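Curtains and Tie-Backs, Skellell Unit: Gallery

14 December 2021

14 likes · 3 comments · Share

This page covers the window and doorway dressing in the Skellell unit, the second of the furnished units on the Dirnirville site. It is meant to be read with the linen list, which gives the order codes. Notes on fabric care are by Madhu Solanki. Measurements and hanging notes are by Kuldeep Rawat. Where the two disagree, use the measurements.

All panels in the unit are dark brown satin from the Vistow range, with tie-backs cut from the same cloth. The fabric was ordered in May as a single lot. Satin from two different lots will often show a shade difference when the panels hang next to each other, and it gets worse under side light. If a panel has to be replaced, order the pair.

Finished width of the wider panel is 145 cm, measured flat with the pleats pulled out. The narrow panel was not remeasured after hemming. Hems are double-turned and blind-stitched. The bottom edge should clear the floor, and any panel that drags goes back to Pandey for shortening. Do not pin hems up in place. Pin holes in satin do not close.

Dressing a panel starts at the top. Set the pleats by hand at heading height, then run each fold down between finger and thumb for as far as you can reach. Gather the panel from the outer edge toward the wall side and keep the folds in order as they come together. If they cross over each other inside the band, the lower half will twist, and the only fix is to let it all out and start again. 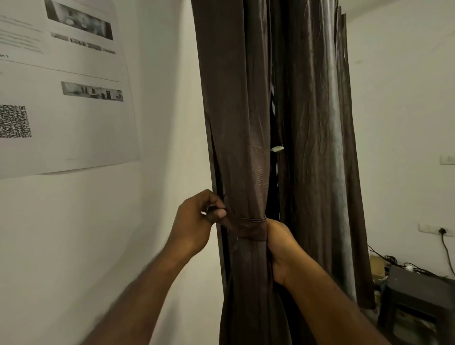

The band goes on at chest height. Hold it closed with one hand and use the other to even out the folds behind it before fastening. Pull it tight enough to hold the pleats and no tighter. A band that is too tight leaves a hard horizontal crease, and that crease will still be there after the curtain has been let down for a day. Above the band the cloth should fall straight. A small amount of blousing directly over it is acceptable, but both sides of an opening should match if both are tied.

Wrinkles from packing are common in this fabric and do not count as a fault. Most will drop out with hanging. For the rest, use a steamer on the reverse side, held off the cloth, working from the heading down. Do not use an iron on the face. It flattens the sheen in patches, and the patches are permanent. Keep steam away from anything on paper that is fixed to the walls nearby, as damp lifts the corners.

Check panels for leftover clips, tape and thread ends before signing the unit off. Tape should be peeled slowly and in line with the weave. Adhesive residue comes off with a dry cloth if it is caught early. Solvent cleaners are not approved for this fabric.

Tie-backs are stored flat in the labeled envelope when the curtains are down, 4 to an envelope. They are not to be folded in half. Bands from the other units are the same color and slightly shorter, so check the length before use.

The rub rating on the supplier's sheet is 3,000 cycles, low for a curtain that people push aside all day. Expect wear first along the leading edge, at hand height. Rawat will inspect the doorway panels again in May and update the measurements then.

Comments (3)

Madhu Solanki: Steamer settings are on the linen list, second page.

Kuldeep Rawat: Width corrected, I had left out the side hems.

Madhu Solanki: Thanks. Order sheet now matches.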